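Chapter 4
Totes, Rollers and Guards

Most goods in a warehouse spend more time inside a container than on a shelf. This chapter looks at the reusable plastic tote, the conveyor that carries it and the metalwork that keeps it in place. Lifting by hand was covered in Chapter 3 and is not repeated.

A tote is moulded in one piece, usually from polypropylene. Its size is given as length by width, and its load limit is marked by the maker. At the Plastdale depot the standard tote holds 200 small cartons, and over 900 totes are in use on a normal day. 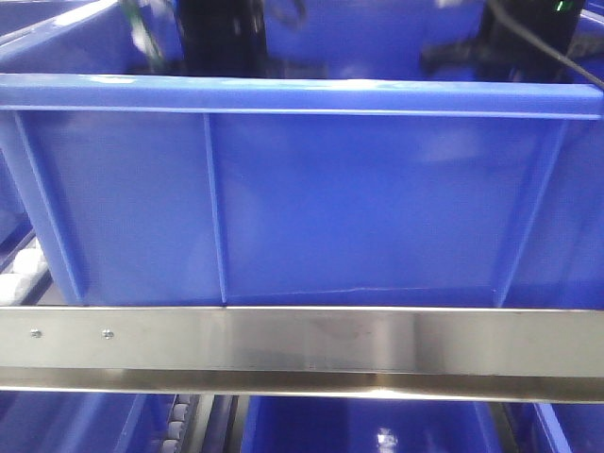 Plastic sheet bends easily, and a flat wall carrying a load will bow outwards unless it is stiffened. Makers deal with this in two ways. The first is a thick rim, which holds the top edge straight. The second is ribbing on the walls. The blue tote has three ribs on its front wall, the outer two set at an angle and the other one straight. Marks on the wall should be looked at during inspection - a pale line near the base, like the one on this tote, may be a scuff or a fine crack, and the two are treated differently (see Section 4.3).

Guards and panels near a conveyor are commonly made of sheet metal. A plain sheet is no stiffer than a plain plastic wall, so it is folded along its edges or has shapes pressed into it. Pressing adds stiffness without adding weight.
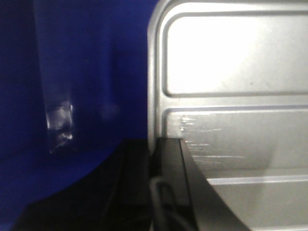

Figure 4.2 Sheet-metal panel with pressed rectangles, beside a blue surface carrying a patch of tape.

4.1 Choosing a tote

Before ordering, a depot needs to know the heaviest load, the width of the conveyor and the stacking height. The Lorkel range, used in the exercises, comes in 2 depths.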